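Workshop notebook, September, morning, kettle on

Back to the old desk from the Skomgate house clearance today, and glad of it, as I had been putting this one off for far too long. The plan is to turn it into a clothes store for the spare room at Gernness, where guests have been living out of suitcases all summer. It's a good heavy piece of furniture and I would hate to see it go for firewood. The middle drawer used to stick every time the weather turned damp, so I rubbed the runners with candle wax before breakfast and then went over them again with the 1,000 grit, very lightly – the 650 I tried last month left scratches you could feel with a fingernail.

The clothes are sitting in a tray on top of the desk for now, on the blue and white grid cloth, reds and whites and a bit of green all in together. I still want to trim the frayed edge of that cloth, or better, hem it properly while I have the machine threaded with the right color.

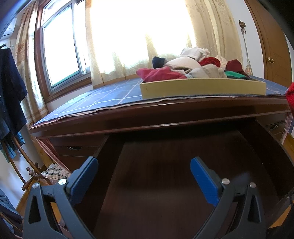

Should the drawer be lined before any clothes go in?
Plain paper is enough for a start, cut a little short so it doesn't ride up at the back, and changed whenever it begins to smell of old wood. I used wallpaper in the Miltberg chest and was sorry for it, as the paste drew the damp all winter long.

Knitwear goes in flat, with the heavy things underneath. I'd like to try the Chamoun way of rolling the small items too, standing them up in rows, though I suspect it only lasts until the first guest goes looking for socks.

Still to do: wax the side drawers, find the good scissors, ask whether anyone wants the leftover lining paper.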